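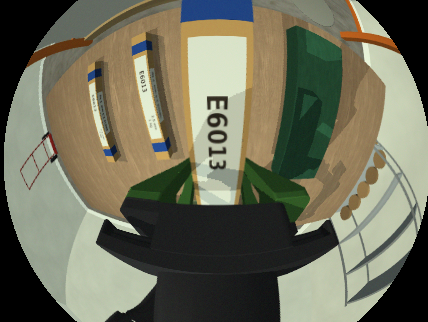
Threads > Golf > Putting

Okay friends, this is going to be a long one, so get yourself a coffee. I have finally changed putters after 13 years with the same old blade, and a few of you asked me to write up how it went. I'm doing it in pieces because I can't seem to say anything briefly.

12 replies · 5 reposts · 86 likes

First, the old one. It was a plain heel-shafted blade, 35 inches, with a grip so slick I'd been wiping it on my pants before every putt. I loved that club. I also three-putted with it more than I ever wanted to admit to my playing partners, who of course knew already.

The trouble was always the same. From inside six feet I'd leave the face a hair open and the ball would slide past on the right. I blamed the greens, I blamed my eyes, I blamed the guy mowing next to the seventh. Then in spring I borrowed a mallet on the practice green and rolled in a whole bunch in a row, and that started the itch.

3 replies · 21 likes

So I went for a proper fitting at Prurstead, the little indoor place by the garden center. If you've only ever been fitted for a driver, a putter fitting is a much quieter affair. No big screen with the ball flying off over a fake ocean. You roll balls along a mat and somebody watches your eyes and your shoulders, and then they hand you something shorter than what you walked in with.

Mine came out at 33 and a half inches. An inch and a half shorter! All those years I'd been standing too tall with my elbows tucked up like a chicken. The first few strokes at the new length felt like I was tying my shoes, but my eyes were finally over the ball.

I tried two heads seriously. The Jevlow mallet has a wide flat back and one long white line on top, and it wants to go straight back and straight through. The other was the Lưu, a smaller and rounder mallet with a bit of toe hang, which suits those of us who swing the putter on a little arc. I assumed I'd want the straight one. I have a very pronounced arc, apparently, and have had it my whole life without being told.

8 replies · 2 reposts · 43 likes

So the Lưu it was. Now, I did not buy it that afternoon, and I want to be upfront about that. New, it was more than I was willing to spend on one club – and I say that as somebody who owns four wedges. I paid Prurstead for the fitting, thanked them very much, and went home with my numbers on a card.

A couple of weeks later I found the same head used on Vevimport, already cut to 34, with the original head cover and one small ding on the sole. I had half an inch taken off and a fatter grip put on. If you buy used, please ask the seller for the length measured along the back of the shaft, and ask whether the loft and lie were ever bent. Mine answered both the same evening, bless them.

4 replies · 37 likes

Where I'm at now: short putts are much better, long ones are a mess. The head is heavier than my old blade and I keep sending forty-footers sailing past the hole. I've started doing ten minutes of nothing but lag putts before each round, rolling to the fringe and trying to stop it just short. No hole, no target, only speed. It's dull, but it's coming along, and my second putts are getting shorter.

Somebody asked about the fatter grip. I like it on short ones and I'm still undecided from distance. My hands are calmer, but I don't feel the weight of the head quite as well. I'll give it the rest of October before I change anything, because changing two things at once is how I got confused about my irons last year.

And no, the old blade is not for sale, so please stop messaging me, you lovely people. It's in the hall closet, and on rainy evenings I still roll a few down the carpet with it.

9 replies · 1 repost · 58 likes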